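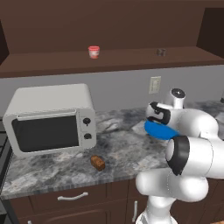 Kitchen replacements: what happens next in Pletness

The second year of our kitchen replacement programme starts this spring. There are 122 homes on the list, most of them in Pletness and the rest on the Lulov side of the main road. If yours is one of them you should have had a letter in February. If you think your home has been missed, ring the office and we will check when your kitchen was last replaced.

The work is being done by Ramasamy, the same firm as last year. A surveyor will visit first to measure up and look at the wiring and pipework. You don't need to empty your cupboards for this visit, but please clear a way to the stopcock and the fuse box. You will then be asked to choose your door colour, handles and worktop. We need your choices back within 2 weeks of the survey, and we can't change them once the units are ordered.

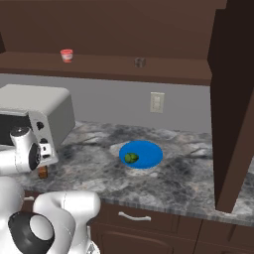 Blue plate on a marble worktop, beside a white toaster oven.

Last year several tenants told us there were not enough sockets for the things they use every day. The surveyor will now ask what you keep plugged in, so please mention microwaves, small ovens and air fryers, and say if you expect to buy one soon. Extra sockets can be added at the survey stage at no charge. After that it is much harder - the walls will have been tiled.

Most kitchens take eight working days. You will have water every evening, but you may be without a cooker for part of the time. We can lend you a two-ring hob if you ask before the work begins.

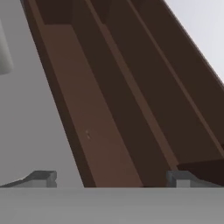

Brown wood in several shades, light and dark.

Units come from Dullix and are guaranteed for ten years. Doors that stick or drop in the first few weeks should be reported to Ramasamy, using the number on the card left in your kitchen. Anything after that comes to us as a normal repair.

Rents will not go up as a result of this work.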